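Skirnard notebook, key board
Thursday, started 9.40

Third session on the key board. The first two were at the bench in Grolcombe, this one is in the front room at Sangkhawat, where the board will live if it works. Writing up as I go, so the order is a bit loose.

Carried over from last time: the Grilotent pads hold well on the glossy face and badly on the painted offcut. Two of the ones on paint had crept down by the morning. None on the glossy face had moved. Paint is dropped from here on and I'm not going to spend any more pads on it.

Packet says 1,000 g per hook. I don't believe that for a hook that gets knocked every time somebody takes keys off it, and I have been working to 200 g as the everyday figure. The big bunch is over that. Weighed it again this morning on the kitchen scale: 259 g with the tag on, same as the bench scale gave. So the big bunch is the test and the other two sets are along for the ride.

Cleaning. Wiped the face with alcohol and a lint-free cloth, let it dry, wiped again with a dry cloth. Last time I used the blue paper and it left fibres under one pad, which showed up as a pale line through the clear sticker. You can't get them out afterwards without losing the pad. Lint-free cloth only.

Fixing. Peeled each backing from one corner and kept fingers off the adhesive. Pressed from the centre of the pad outwards and held for a slow count of thirty. The film traps air if you press the edges first. I had a small bubble on the first one and worked it out with the back of a spoon.

I set them by eye. The left one went on slightly turned and I have left it. Peeling and re-sticking costs more grip than a crooked pad does, and the hook is still near enough upright to carry the ring. For the finished board we need a paper template with the hook positions punched through it, taped to the top edge. Masking tape doesn't lift the face, I tried it on the back corner.

Heights are stepped up from left to right, left one lowest. I thought this would look careless but it is easier to use than a straight row. The bunches don't touch, and a hand going in for one doesn't brush the next. On the bench version all the hooks were level and too close, and the long keys on one ring kept catching under the neighbouring tag. I would keep the step.

Waiting time. The packet says hang after an hour. I gave them the hour and used it to look at where the board should stand.

Notes on the room:

The floor is polished and the stand slides on it if you pull a key forwards instead of lifting it. The legs are thin and the small rubber foot doesn't grip enough. Needs better rubber feet, the push-on kind. A strip of draught tape would do as a trial.

The top of the black console was the first idea for a home. I'm against it now. It already has the tissues on it, the biscuit jar and all the little character figures, and the board would have to go behind them or push them along. Reaching over a row of small things for your keys is how small things end up on the floor. It's also low, so you would be stooping.

Top of the wood cabinet is a better height but the glass display case is up there and I don't want a metal bunch swinging next to it.

That leaves the floor stand, or fixing the board to the wall. The plain wall over the console is the obvious place and would need the board well up to clear the ornaments. Nothing decided. Ask before drilling.

The red stool is useful to sit on while fixing pads, as the middle of the board is then at eye level. Make a note for the fitting instructions: sit down to do it.

10.50. Hung the keys. Big bunch with the red and pink tag on the left hook, the slimmer set in the middle, the single small key on the right. Checked the pads after each one went on. No lifting at the corners that I could see or feel with a fingernail.

Board with all the keys on, then the cabinet and console end of the room: 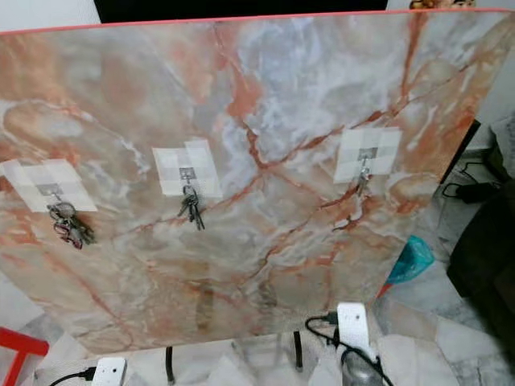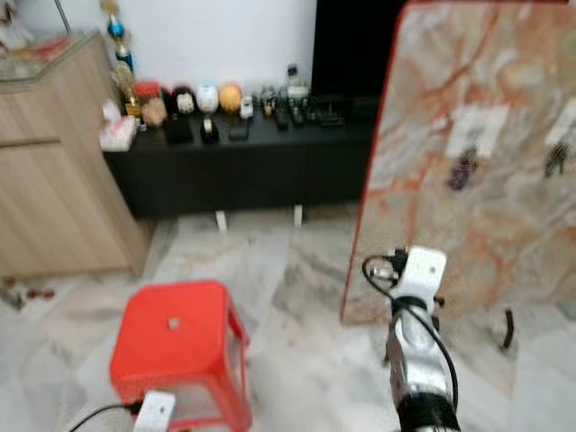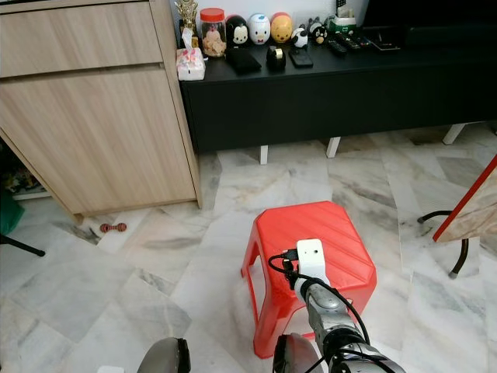 11.30. Lift tests on the big bunch. Took it off and put it back repeatedly, first with care, then the way people do it when they are late, one-handed and dragging the ring sideways off the hook. Sideways is the worst case. The metal plate flexes very slightly against the film and springs back. No creep against the pencil mark at the top edge of the pad.

The ring on the slim set is tight on its hook. It goes on fine but needs a little twist to come off, and with the twist you are loading the pad at an angle. A bigger split ring fixes it. There are some in the tin at Grolcombe, bring them next time.

The single key is so light that it swings when the board is nudged and stays swinging. Harmless. It does make the hook look too big for the job, and a smaller hook on that side would save a bit of money if we ever make more than one of these.

The pattern on the board is a problem I hadn't thought of. With all that orange veining, a plain silver key is hard to pick out from across the room. The tag on the big bunch helps a lot. Either every set gets a coloured tag or the next board is plain. I would go for tags, as the marble face is the one everybody preferred when we put the samples out, and it wipes clean.

Reflection: the lower part is glossy enough to show whatever is standing in front of it. Doesn't bother me, might bother somebody in the evening with a lamp on. Look at it again after dark.

12.15. Leaving the keys hanging. The test runs 7 days with normal use, meaning the household takes the keys off and puts them back as they like and doesn't treat it gently. Pencil marks at the top edge of every pad. If one drops, leave the pad where it falls and write down the time.

To bring:
rubber feet for the stand
larger split rings
punched paper template
tags, at least one in a dark colour
spare Grilotent pads from the same packet, not the newer one

Still to find out: whether the pads come off this face cleanly. I have only pulled one at the bench and it left a faint square that needed more alcohol. Try a stretch release, pulling parallel to the face, and try a warm hairdryer on a second.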